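Wesdale Peat and Ditches -- progress note to Gorkden Fund, second period, up to end of June

Sorry this is shorter than last time. Full budget sheet follows separately, Vlasta Hudec has it and is waiting on one invoice.

Where we are

Ditch blocking on the upper moss is done bar the north corner. 474 dams in, peat and a few in stone where the ground was too thin to cut. Target was 800 for the whole grant, so we are past halfway but behind the line we drew in the bid. Main reason is access. The track gave way below the sheepfold in the winter and the digger could only go up from the far side, which cost us most of a month.

Water table readings look promising on the blocks finished last year, less so on the new ones, too early to say. We have 37 dipwells reading. Two loggers lost to damp, one chewed. Igor Procházka has put the manual dips in the same spreadsheet so please ignore the old tab.

Methane

You asked about this after the last report and it's a fair question. Rewetting cuts the CO2 coming off drained peat but the methane goes up for a while, and the bid was vague on how we would show the balance. We now do chamber readings on 10 plots, half wet half still drained. Kamol Wongsuwan runs these. Readings so far show methane up on the wettest plots near the open pools, hardly anything where the sphagnum has closed over. One season only. I would not want that quoted anywhere yet.

What we do want to do is stop making open pools bigger than they need to be. Smaller dams, closer together. Slower work and more of them, so it doesn't help the dam total, but I think it is the right call and would like your agreement in writing before we start on the lower moss. 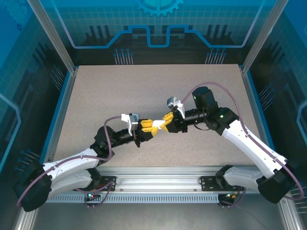

Farmers and graziers next. Two meetings held, the second one much better than the first. Jihad Hakim went round the farms beforehand on his own and I think that did more than the meeting. Three graziers will sign up to lower stocking on the wet ground, one is a firm no, the rest waiting to see what the payment looks like after the current scheme ends. On that we are a bit like the two arms in the photo, each side reaching over from its own corner -- we have offered what the grant allows, they have come down on what they asked, and there is still a gap. Edileuza Sampaio is drafting a middle option with payment tied to water level instead of headcount. Will send when readable.

Carbon figures

The estimate in the bid used the standard drained bog category for everything. Vlasta walked the site again with the map and a fair part of the east side should be in the worse category, bare and eroding. So the starting emissions were probably higher than we said. This makes our savings look better on paper which is why I'd like somebody outside to check it before it goes in your anual summary. Trolteo have quoted for this, quote attached. Could come out of the contingency line.

Problems

Track, as above. Repair now agreed with the estate, they pay half.
Sphagnum plugs arrived late and some were in poor shape. Supplier is replacing them.
Fire risk -- dry spring, we lost a few working days to the closure. No fire on our side.

Next period

Finish north corner. Start lower moss if you agree the smaller dams. Second season of chamber readings, same plots. Plug planting once its wet enough, probably autumn. Draft grazing agreement to all farms.

Decisions needed from you: dam size change, and the outside check on the carbon figures. The first is urgent as the digger needs booking.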